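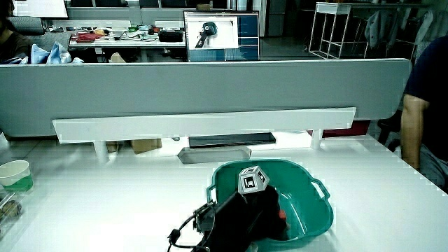 A teal basin on a white desk, with the gray divider behind it.

I have worked at shared desks for most of my adult life, and I have come to think that the most useful thing you can put on one is a cheap plastic basin. A drawer unit is fine if you have the floor space. A desk organizer is fine if all you own is pens. For everything else I would take the basin, and I would take it over nearly anything the office supply people want to sell you.

A desk is a flat surface, and things on a flat surface spread. Put down a cable, a small part, a paper cup and a tub of snacks, and by the middle of the afternoon they have reached all four corners. A basin has a rim. What goes in it stays in it. When you need the desk for something else, you take hold of two handles and the whole lot moves in one go.

I buy mine at Kostari, in the aisle with the mops. They are sold for washing up and for hand laundry, and they cost less than lunch. The one I have used longest came from there in December, the year we moved into the Trarkona building, and it has been dropped down a flight of stairs since then. It has a scuff on the bottom.

Compare that with what the office catalogs offer. Cindano has a desktop storage system with stacking trays, clip-in dividers and a lid. The full set was 55 dollars when our floor ordered it, and we ordered several. The trays are too shallow for a power adapter and too narrow for a stapler laid flat. The dividers came out in the first month and went into a cupboard. I went and looked the other day, and they are still in there, in a bag.

The mistake, I think, is the idea that storage should have a place for each thing. That works in a kitchen, where you own the same forks for 20 years. On a work desk the things change every week. A tray made for batteries is no use in the week when you have no batteries and a lot of tape. A basin has no opinion about what goes in it.

People object to this, and some of the objections are fair. The first is that a basin is only a pile with a wall around it. That is true. Small items sink to the bottom and you have to dig. My answer is to use a shallow one. If the sides are low you can see everything from your chair, and when it starts to heap up you know it is time to sort it. A deep bucket hides things for months.

The second objection is that it looks wrong. Offices are mostly white desks and gray fabric panels, and a bright basin stands out like something left behind by the cleaners. I used to care about this. I bought a gray felt box once, from Ogbonna, and it matched the dividers very well. It also collected crumbs and could not be rinsed, and I lost a black cable in it for most of a spring. A colored basin is easier to find things in, and you can wash it in the break room sink.

The third is about space, and here I give some ground. A round basin wastes the corners. On a narrow desk with a shelf rail along the back, you may not have room for one and a keyboard as well. In that case I would put the power strip and anything flat under the rail, where nothing tall fits anyway, and keep the front of the desk for the basin. If that still leaves you cramped, get a smaller basin. They come in sizes.

Handles matter more than color. Look for ones that are molded as part of the rim, with enough of a gap to get your fingers through. I had a basin with a plain lip and no handles, and carrying it full meant pinching the edge with both thumbs. It tipped twice. I would also avoid anything with a pattern of holes in the base, for reasons you will learn the first time you put screws in it.

Two habits make the thing work. Keep drinks out of it and well off to the side, at the far end of the desk if you can. And empty it on the last day of the week, all the way, onto the desk, and put back only what you will need on the next working morning. It takes me five minutes. Whatever is left over goes to the shelf, the trash or the person it belongs to.

I don't expect our floor to stop ordering the Cindano sets. There is a budget line for them, and there is no budget line for washing-up basins. I have started leaving a spare one on the end desk, though, and it is usually gone by noon.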